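Lornska Street Kitchen: winter hours and the Monday-to-Friday lunch price

Jan 4, 2018

The community kitchen on Lornska Street reopens next week after the holiday break. Lunch will be served from 11:30 to 1:30 on weekdays, the same as in the fall. The evening meal is moving a half hour earlier, to 5:30, so that people who take the number 10 bus can get home before service thins out for the night.

The price of lunch stays at $3. Augustina Abugri, who does the books, had expected to raise it in January when the gas contract came up for renewal, but the new rate was lower than the old one and the increase has been put off until at least July. Children under five still eat free. Monthly cards are $40 and can be bought at the counter or from Hacer Keskin in the front office. Cards bought in December that were not used up before the break will be honored through the end of this month.

The menu changes a little. Lentil soup and rice stay on every day. Umut Altıntaş is adding a baked bean dish and a cabbage stew, and the fish plate is off until prices come down. If you need a meal without nuts or dairy, tell the person at the counter before you pay. The kitchen can usually manage it with a few minutes' notice, though the evening meal is harder because most of it is cooked ahead.

The side door will be locked during lunch from now on. Use the main entrance, where there is a ramp and a place to leave strollers. Coats can go on the hooks in the hall. Several scarves and one child's boot were left behind in December and are in a box in the front office.

Perihan Çınar is making up the dishwashing schedule for the first part of the year. Shifts are two hours, and the early evening ones are the hardest to fill. Please scrape plates and bowls before bringing them back to the window, and stack them by kind.
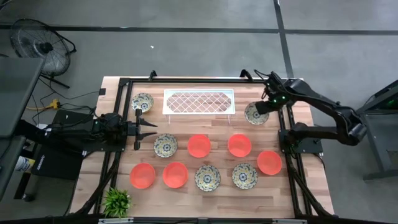
Shift sign-up sheets are on the board next to the office. Anyone who can't get in during the day may leave a name and phone number with Hacer, and Perihan will call back.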